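Putting the old desktop back together, part two
Wed 3 August

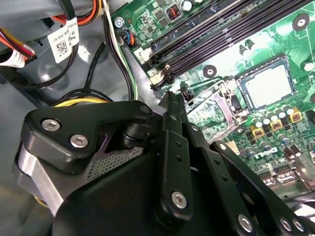

Four memory slots and the processor, with the side off.

Part one was mostly about getting the case open and the dust out. I said then that I would write up the rest when I had a free evening, and it has taken me since January to have one. The computer has been on the table in the back bedroom for most of that time with a pillowcase over it.

To recap, this is the desktop I used for work before I had a laptop. It sat under the desk for years and did everything I asked of it, then began to shut itself off about ten minutes after starting. I priced up a replacement from Zamora and it came to a good deal more than I wanted to spend on something that would be used for photos and the household accounts. So the plan was new memory, new thermal paste, a new cooler and a clean.

The old cooler was the worst of it. It had been on there so long that the paste had gone hard, and I was worried about pulling the processor up with it. What worked was running the machine for a few minutes first, switching off at the wall, and then turning the cooler a little each way until it let go. I did this very slowly. If you have read the forums you will know all the stories about bent pins, and I had read all of them.

Cleaning the top of the processor took far longer than I expected. I used isopropyl alcohol and coffee filters, as they don't leave fluff behind. The first few came away dark grey. It needed perhaps six goes before the metal came up a plain silver colour and the filter stayed white. I also found some old paste had crept over the edge, and I got that off with a cotton bud -- not ideal, because the cotton sheds, but I picked the bits out afterwards with tweezers.

The memory is the easy part and everyone says so. I still managed to get it wrong. The board has four slots and I had bought two sticks, and I put them in the two slots next to each other. It should be every other slot on this board. The manual says this on page 40, in a small table I had looked straight past. I had downloaded the manual as well, all 102 pages of it, so there was no excuse.

The other thing with memory is how hard you have to push. The latch should snap up and hold the end of the stick by itself. If you are having to close it with your finger then the stick is not in properly. I pushed until I was sure I was going to crack the board, and then it clicked.

The new cooler is an Ornetti, the small one, which cost me £29 including postage. It is a plain thing with no lights. The instructions are one folded sheet with drawings and no words, and one of the drawings is for a different bracket. I got it on at the second try. The first time I had the fan facing the wrong way for the cable to reach, so off it came again, and I had to wipe off the fresh paste and start over. Buy more paste than you think you need. I used a Jarkuner tube that was meant to do several computers and there is not much left in it.

A few things I would do differently. I would take photos of every cable before unplugging anything, as the little ones for the power switch and the front lights are fiddly and the labels on mine are tiny. I would put the screws in separate pots. I had them all in one saucer, and sorting out which were for the case and which were for the drives took up most of a cup of tea. I would also have better light. The lamp I was using throws a shadow just where you are trying to look.

It started first time with the memory in the right slots. The counter in the drive software says it has been switched on 2,484 times in its life, which seems a lot until you work it out over the years I have had it. I left it running all of Sunday with a film playing and it didn't shut off.

The side panel is still leaning against the wardrobe. One of the clips has snapped and I have ordered a pair from Murketti -- they only sell them in pairs. Once those come I will do the last of the cables and move it back downstairs. The drive needs sorting out too, but that will be a separate post.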